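Skavach Food Access Program
Progress report to the Mendale Fund, second period
Prepared by Teemu Vuorinen, Hostmont office

Distribution
The program issued 3,904 food parcels in the period, of which 1,577 went to households registered for the first time. Parcels were issued at 11 sites. The Ekpo site opened in February, one month behind schedule, after the electrical inspection was repeated. All other sites kept their planned hours.

Contents and sourcing
Shelf-stable items remain the largest category by weight. Packaged snacks were added to the school-break parcels at the start of the period and are bought by the case under the existing dry goods contract. Unit cost is within budget. Fresh produce is over budget - the Hostmont wholesaler raised its delivery charge, and a second quote is being obtained.

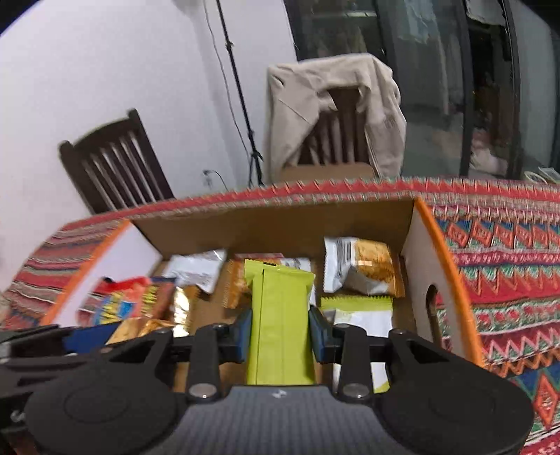
Will the higher delivery charge reduce the number of parcels next period? The planned number stays the same, and the difference will be met from the transport line, which is underspent.

Storage
Shelving at the Hostmont store was extended along the north wall. Stock is now rotated by expiration date every Thursday, and write-offs are recorded by product line. The temperature log for the cold room is complete except for one weekend, when the recorder battery failed. The recorder has been replaced.

Reporting
Intake forms were checked for 100 percent of new households. Address fields were incomplete on a small share of the Ekpo forms, and site staff are correcting these at the next visit. The revised budget table will be sent separately once the produce quote is received.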